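Irkmont Simulator: False Grasp Fault, Frequently Asked Questions

Maintained by Rafail Galanis. Last revised Friday, November 15, 2019.

14 shares | 16 comments

What is the fault?

The grasp flag can stay at 1 after a part has left the jaw. The controller then treats the gripper as loaded and begins the transfer move with nothing in it. The fault is in the contact cache, which is not cleared when a part loses contact and the arm is moving in the same physics step.

Which scenes are affected?

Any scene that uses the Punar two-finger gripper model. Cluttered scenes trigger it more often. Small parts lying close to the fingers can produce a brief touch, and a brief touch is enough to set the flag.
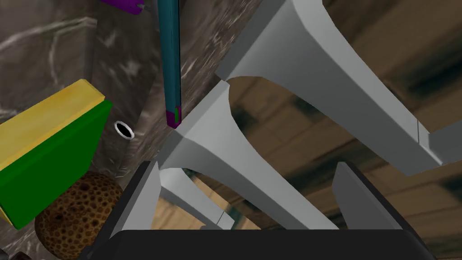 How often does it happen?

In our September regression run of 3,000 grasp attempts, 323 ended with the flag set and no part held. The same run on the previous build had none.

Are both arms affected?

Yes. Each arm keeps its own cache, and either one can go stale. Resetting one arm does not reset the other. In the plank room scene, with both jaws pointing up and the right one at the edge of the round table, check the two flags separately before starting a task.

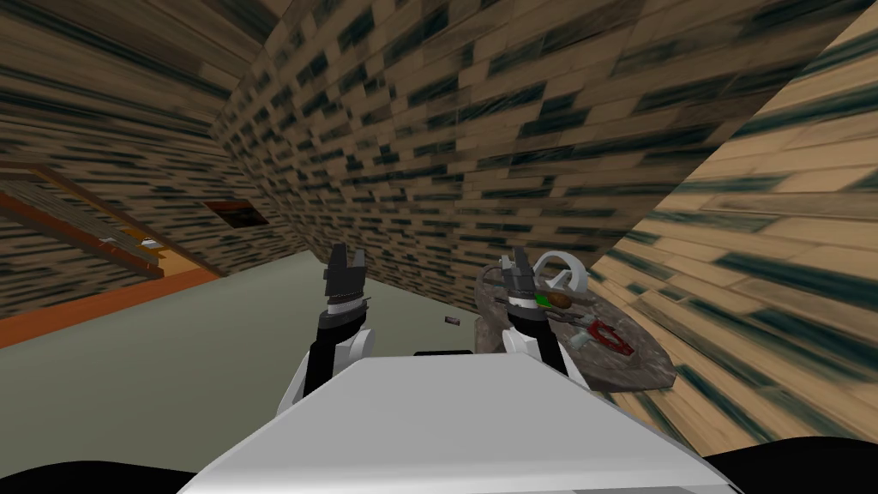

If either flag reads 1 before the first close command, reload the scene. Do not clear the flag by hand, as the controller writes the cached value back on the next step.

How do I confirm a false grasp?

Compare the flag with the finger gap and the contact force. A part can sit in the space between spread fingers without either finger being clamped on it, and a bounding box check will count that as held. Curved parts are the worst case. 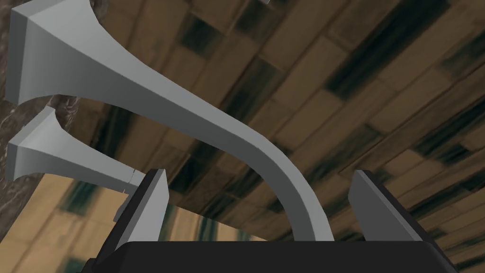 Force on both fingers must be above zero for the full hold window, which is 900 ms by default. Shortening the window hides the fault in the log but does not remove it.

Can this reach a real arm?

Yes, if you export Enditz task logs and replay them on hardware. A replayed transfer with an unclamped part can drop it or drag it across the table. Suspend replay of any log recorded on the affected build.

When will it be fixed?

A patch to the cache is in test at Tsakiris. No release date has been set.

Was this page helpful? 41 yes | 3 no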